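Progress Report to the Safavi Fund
5 October 2023

The Dridbridge service club submits this report on its home repair grant. Since January, members have completed small repairs in 166 homes and given 688 hours of service. The club expects to reach 1,000 hours before the grant period closes.

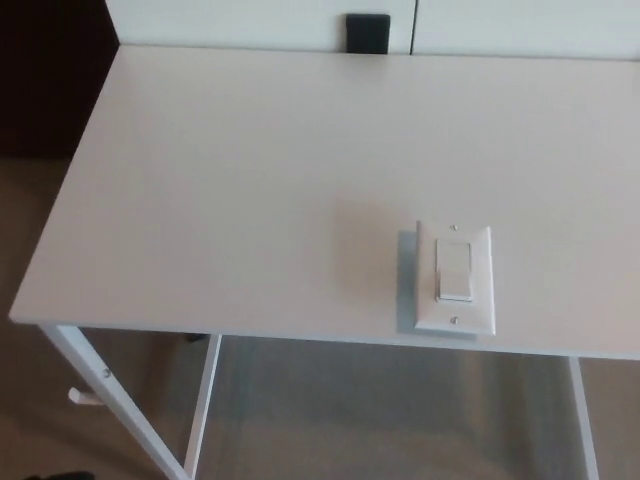
Photo: Dridbridge Service Club

Spending remains within the approved budget. Plastatik continues to supply parts at cost, and 3 neighboring clubs have asked to join the program next year. Work in the Flivirness district started later than planned and will carry over into the next reporting period.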